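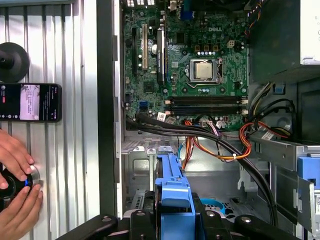

Equipment Planner, Robotic Disassembly (full time)

Trovberg takes apart retired office computers and sorts the parts for resale or recycling. Much of a planner's day concerns work at the level of a single desktop: getting a gripper past the power cables, reaching the memory slots and the processor lever, working next to a drive caddy. We need a person who can turn that kind of detail into an equipment list and a budget.

The position is based at our Korkutura site and reports to Edeltraud Rothe, head of operations. It is open because we are going from 2 robot cells to a full line and the purchasing has outgrown the people doing it.

What you will do
- Write specifications for arms, grippers, wrist cameras and fixtures, and get quotes for them.
- Keep the equipment budget, including spare fingers, cables and service contracts.
- Work through the open purchase list, which stood at 189 lines in April.
- Compare leasing and buying for the second phase (project name Brurby).
- Sit in on cell trials and write down what has to be bought, changed or sent back.
- Plan floor space, power and air with the site engineer, Hafþór Bergmann.

What we ask for
- Three years or more in technical purchasing or production engineering.
- Comfort with spreadsheets and with reading a data sheet.
- Enough hands-on knowledge of PC hardware to tell a SATA cable from a power lead.
- Experience with robot integrators helps. You do not need to program.

The line is planned for over 200 desktops a shift. Most of the cell hardware will be ordered through our integrator, Fuchs, so expect regular calls with them and some travel to their workshop.

How to apply
Send a resume and one page on a piece of equipment you bought or budgeted for, with the costs you missed the first time. Address it to Edeltraud Rothe, Trovberg, Korkutura site. Applications close 15 May 2023. Interviews are held on site and include a walk through both cells.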